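Home | Forums | Fixtures | Ladder | Club Directory | Log in
Print this page | E-mail this thread

Half-time entertainment at Flitley home games

Zulkifli Halim
2008-06-18
Members are advised that the Association has received correspondence regarding the half-time program at the Flitley stadium. During the May fixture against Garrido, the display ran 57 seconds beyond its allotted period and the visiting side was denied its full warm-up. Comment is invited before the draft guideline is settled.

courtside_north
The guideline should state that the floor is to be cleared with two minutes remaining. Players from both clubs are entitled to that time, and the officials ought to enforce it.

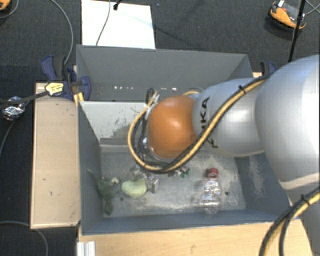
I would further submit that any group using props be required to attend a rehearsal at the venue. Savside has applied such a rule for two seasons without complaint.

Trernotell_Sec
With respect, our club does not support a compulsory rehearsal. Junior dance groups travel considerable distances, and a crowd of up to 4,000 attends partly on their account. The overrun was a matter of timekeeping - the performers were given no signal.

courtside_north
The signal was given. I was seated at the scorers' bench.

Trernotell_Sec
Our records differ. I have forwarded them to Mr Halim.

Zulkifli Halim
Received. Further submissions should be made in writing.

Print this page | E-mail this thread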